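How to check an employer's claims about working hours before you sign

Every finance and consulting firm now has a page about balance. There will be a line about protected weekends, a line about flexible working and a quote from somebody in their second year who loves the culture. I have read a lot of these pages and I believe very few of them. If you have an offer in hand, you can do some checking of your own in a couple of evenings.

Step 1. Find out who was asked

Firms like to quote surveys. Last year Hirnham told applicants that its junior staff rated their hours as "good or very good". The small print gave 43 replies, and the firm had 296 people at that grade. Who had time to fill in the form? Probably the ones who weren't in the office at midnight. Ask for the number of replies and the number of people invited. If the recruiter can't find either, treat the survey as an advert.

Step 2. Read the contract for the opt-out

In the UK you can be asked to sign away the 48-hour limit on the average working week. You don't have to agree, and you can withdraw later with notice. Look for it on a separate sheet near the back of the pack. A firm that boasts about sensible hours and then sends the opt-out with the offer letter has told you something.
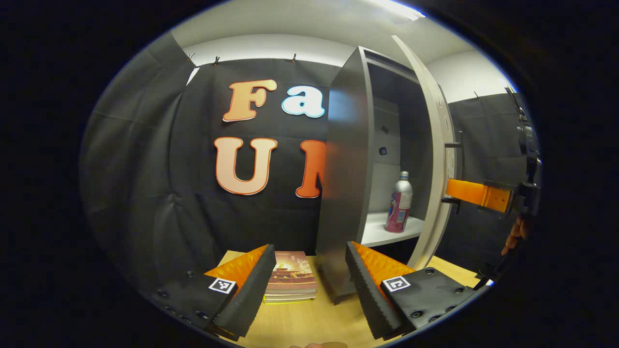

Step 3. Talk to someone who has left

Current staff will be polite. People who left a year or two ago have less reason to be. Send a short message and ask three things: what time they went home on an ordinary day, how often a weekend was cancelled, and what happened when they said no. Don't ask whether they enjoyed it. Raffaele Grasso, who spent four years at Marras before moving to Bresita, told me his "protected" Saturdays could be unprotected by one email from a director, and that this happened most months.

Step 4. Work out the hourly rate

Take the yearly salary, leave out the bonus, and divide by the hours the leavers gave you over a full year. Do the same for your present job. I have seen a large pay rise shrink to very little this way. Count evenings on the phone as work, whatever the firm calls them.

Step 5. Ask the awkward question in writing

Email the recruiter and ask how time off in lieu is recorded and who approves it. Hadero answered me in one line with a link to its policy, and that's a decent sign. A reply saying that "it varies by team" means there is no policy, or there is one and it isn't used. Then ask which team you would be joining and put the same question to its manager.

Keep the replies. If your start date is in April and the hours are nothing like what was promised by summer, you will want the emails to hand when you raise it.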